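Shift Observers and Task Setters, part-time
Plevum, Mindosia site

Plevum is looking for people who have done real sorting, stocking, packing or cleaning work and can tell us whether a machine is doing it well enough. We have 34 places for the round that starts in September.

The question we work on is a narrow one. Can an arm with a simple gripper take over the small chores that fill up a working day, in a parts room or in a home kitchen, without a person standing next to it to fix things? Our answer so far is sometimes. In the last round the arms were given 1,692 attempts at 133 different chores. Putting one part in one tray went fairly well. Folding, wiping, and anything with a lid or a loose cable did not. We want the next round judged by people who know the work, and we pay for that.

Most of the sessions are bench work. A chore is set up, the arm tries it, and you score the try on a sheet. You also write a sentence or two about what you would have told a new hire who did it that way. The engineers read those notes first.
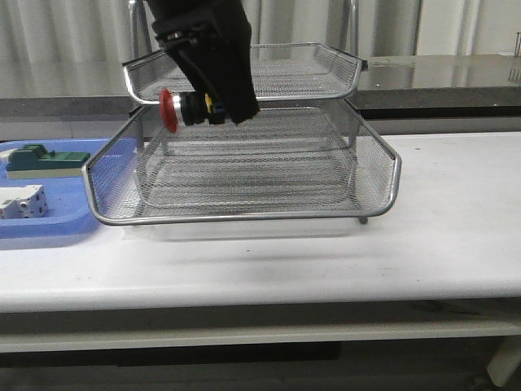 Parts sorting: emergency stop button held at the wire mesh trays.

Household sessions use the same score sheet. The chores there include clearing dishes, pairing socks, loading a shelf and emptying a small trash can. You may sign up for one kind of session or both.

What you will do
Set up chores from a written card and reset them between tries.
Score each try for result, time and care in handling.
Write short notes in plain words.
Suggest new chores from your own job or home. Each one we use is credited to you in the round report.

What we ask for
At least one year in a stockroom, repair shop, assembly line, hotel, laundry, kitchen or cleaning crew. Running your own household full time counts.
Able to stand for part of a session. Stools are provided.
Comfortable reading and writing in English.
No background in programming or robotics is needed. If you have worked for a company that makes robot arms, please say so when you apply.

Hours and pay
Sessions last 4 hours, morning or afternoon, with a paid break. Mornings begin at 8:30. Pay is hourly and the rate is given in the offer letter. Training is paid at the same rate. Parking is free behind the building.

Scores are entered in Flovlow on a tablet, and Lucinda Lyons will show you how to use it during training. Roscoe Haverford runs the parts bench and Marisol Schumacher runs the household room.

To apply, send a short letter to Dima Jaber at the Plevum front office. Tell us what work you have done, which sessions you want, and one chore you think a machine could not do today. A resume is welcome but not required. We reply to every letter.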